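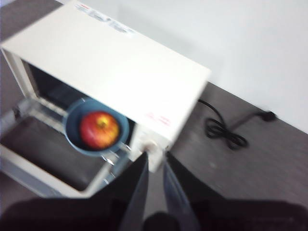

Figure 5. A compact toaster oven with the door down and an apple in a blue bowl at its mouth.

4.2 Where people put things "for a minute"

I went into this part of the study thinking I'd be writing about heat. Toaster ovens are for toast, leftovers, the odd frozen pastry, and my plan was to log what went in and what came out and leave it there. Then I started reading the kitchen notes properly (3,879 entries, most of them one line long, bless everyone who wrote them) and the thing that kept jumping out at me was the door.

A toaster oven door that hinges at the bottom makes a little shelf when it's open. It's low, it's flat, and it's right in front of you. Add the edge of the rack and you've got a landing spot, and people in small kitchens are always hunting for a landing spot! In Figure 5 the bowl is partly in the oven and partly out, which is the position I ended up calling "at the mouth." I had only two codes at first, "in" and "out," and I fought with them for most of September before giving up and adding a third.

Once I had the third code, 258 entries moved into it. I went back over them on a Sunday with a pot of coffee and sorted them by what the person said they were up to. The biggest group, 84 entries, were what I'd call parking: the bowl or plate was set down so that a hand could be free for something else. The rest were a mix of loading, unloading, checking, and a good many where the writer just didn't say. I left those alone. Guessing would've made a prettier table, but I don't trust my own guesses that far.

Fruit was my favorite surprise. Bread and leftovers I expected, but whole fruit showed up in the Pritley and Gadura kitchens again and again, nearly always in a bowl of its own. A single apple in a bowl it almost fills, like the one in the figure, is a very ordinary sight in these notes. One Gadura cook wrote "apple lives wherever the bowl lives," and I've had that line taped over my desk ever since. The bowl is what gets moved, and the food rides along. That matters for anyone designing storage, as the bowl needs a home more than the fruit does.

Nkrumah Zakaria, who coded the Plonari kitchens separately from me, thinks I'm making too much of the door. His view is that a full counter explains nearly all of it, and that an open drawer or the top of a microwave would do the same job. He may be right about the drawer. I'm less sure about the top of the oven, though. These compact models have a nice flat top panel, plenty big for a bowl, and our cooks hardly ever mentioned using it. Several told us they think of the top as hot even when the oven's been off all day. We didn't ask about this directly and I wish we had.

The Farías kitchens were the odd ones out. They had the longest counters of the four groups and still had plenty of bowls at the mouth, so counter space can't be the whole story. I come back to them in Section 4.3, where I look at how far each oven sits from the sink.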